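Wage Day

The night shift at Vediddale paid 33 dollars an hour, and the ad had said no experience needed, so I went.

The building was an old tile warehouse behind the Antunes bakery, on the Gomusbridge road. The woman at the desk gave me a lanyard and asked if I could fold laundry. I said I'd raised two kids. She wrote that down.

My booth was number nine. It had a stool, a screen, and a pair of small arms bolted to the bench, light enough to push with a finger. Whatever I did with those, the bigger pair in the enclosure did too, a breath later. The company was called Solis. They wanted 3,082 good folds before the end of winter, and a fold was good if the supervisor, watching it back, didn't press the red key.

On the first night I made 30 and she pressed the red key for most of them. I was too quick. At home you fold with your whole body, chin on the collar, hip against the bench. The arms had no chin. I had to learn to pinch a hem, wait, lift it and wait again, and keep my elbows in so the shoulders wouldn't fault out.

"Slower," the supervisor said. "It's going to copy you. If you're sloppy, it's sloppy."

I thought of my mother, who had taught me at the ironing board in April, the year my father left, when she took in washing for half the street. She used to put her hands over mine and move them. She never explained anything. I remember the soap smell and her rings pressing into my knuckles, and being annoyed, and then one day being able to do it.

By the third week I had my own way of going. I did the easy shirts first to warm up and left the dark things for later, when my hands had settled. Dark things were hard on the screen. You couldn't tell a crease from a shadow and had to go by the outline.
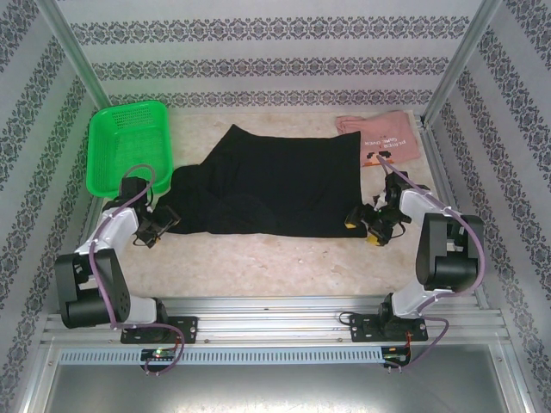
At two in the morning the supervisor brought me a tea and stood behind the stool. I didn't turn around. I opened the left jaw, moved it a centimetre, and closed it.

"You're at 309," she said.

"Is that good?"

"It's more than booth four."

She told me they'd be trying it on its own on Sunday. I could come in and watch if I liked, unpaid. I said I had the washing to do. Then I asked what time, and she said ten, and I wrote it on the back of my hand.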